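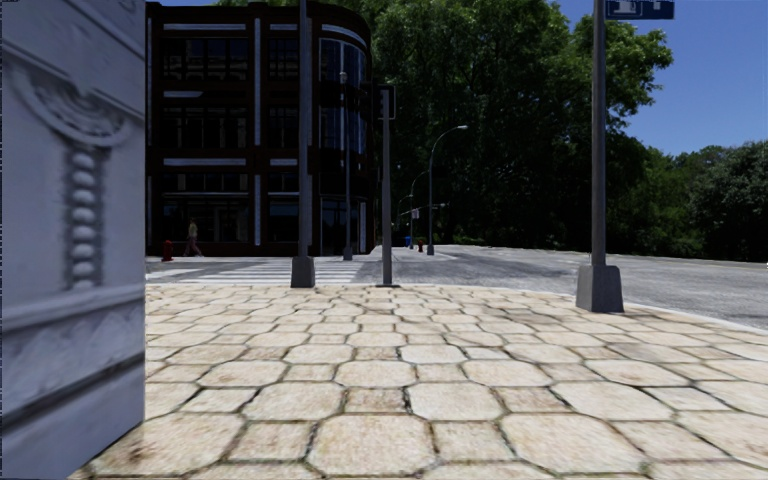 What does a delivery robot have to do before a new software release goes out on a real sidewalk?
It has to complete 3869 simulated trips without a contact fault, then repeat a fixed set of 300 on the actual onboard computer.

Stakine Open Day, October
Gallery and notes from the simulation room

Stakine builds the route-planning software for the Petover, a six-wheeled delivery robot. The company opened its test site to visitors from 10:00 to 16:00. The simulation room was the second stop on the tour, after the battery bench and before the outdoor track. Visitors went through in groups, and each group had 25 minutes.

Street corner, daytime, clear sky
Rendered in Wadari, the simulator used for all release tests. Stone paving in the foreground, crosswalk to the dark corner building, one pedestrian on the far sidewalk.

Notes on the corner
The paving pattern is large octagonal slabs with smaller, nearly square pieces between them. Joints and stains are part of the surface texture. Yara Bataineh, who maintains the maps, told the first group that stained paving accounts for a good share of false obstacle reports in older releases, and that clean gray surfaces made the early tests too easy.

The tall poles on the near pavement have tapered bases wider than the shaft. The planner keeps clearance from the base, measured at wheel height. A release that measured from the shaft was rejected last year.

The curb on the right follows a curve. Curved curbs are stored as short straight segments, and the segment length is one of the settings visitors could change at the second terminal.

Stations in the room

Terminal 1, scenario playback
Fadi Boutros ran recorded trips at normal speed and at one-quarter speed. Each trip can be stopped at any time step and restarted with a different pedestrian speed. The usual demonstration is a crossing with the pedestrian approaching from the left, then the same crossing with the approach delayed by two seconds. The planned path is drawn as a line on the ground, and the stopping distance as a shorter line across it.

Terminal 2, map editor
Visitors could move a hydrant, a pole or a bin and run the trip again. Moving an object takes a few seconds, but rebuilding the clearance map takes close to a minute, so most groups got through two changes. The editor will not save a map in which an object overlaps a curb. Several people found this out on their own.

Terminal 3, onboard computer
The same computer that is fitted in the robot, mounted on an open rack and connected to the simulator by cable. It receives simulated sensor data and returns drive commands. Rania Darwish is responsible for this bench and for the 300-trip set that runs on it. The full set takes one night. A timing fault appears here and nowhere else, as the desktop machines are fast enough to hide it.

Wall display, fault log
The log for the current release candidate listed 537 entries at opening time. Most were late stops, in which the robot halted inside the permitted distance but after the target point. Late stops do not block a release. Contact faults do, and so does any trip in which the robot enters the road outside a marked crossing.

Questions from the groups

Are the streets copies of real ones?
Some maps are built from survey data. Others are composed to put difficult features close together. The demonstration used composed maps only.

Why daytime?
Night and rain sets exist and are run for every release. They are harder to read on a projector, and the room cannot be fully darkened.

How are the pedestrians controlled?
Each one follows a route with a set walking speed and a set chance of stopping. Yuzuki Sasaki is working on a version in which pedestrians react to the robot. It is not yet used for release decisions.

Does the simulator replace the outdoor track?
The track is used for everything that depends on tires, slopes and loose ground. Wadari treats all paving as level within one slab, and small height differences at the joints are tested outdoors.

Outdoor track
The track opened to visitors at 11:00. Botond Illés drove the first lap by remote control, followed by autonomous laps on the short loop. The long loop was closed for drainage work. Track photos are on a separate page.

Handouts
The printed sheet from Terminal 2 gave the default curb segment length in feet. The value is in meters. A corrected sheet is available at the Mahasneh building reception desk, along with the map editor exercise used on the day.

Back to all open day pages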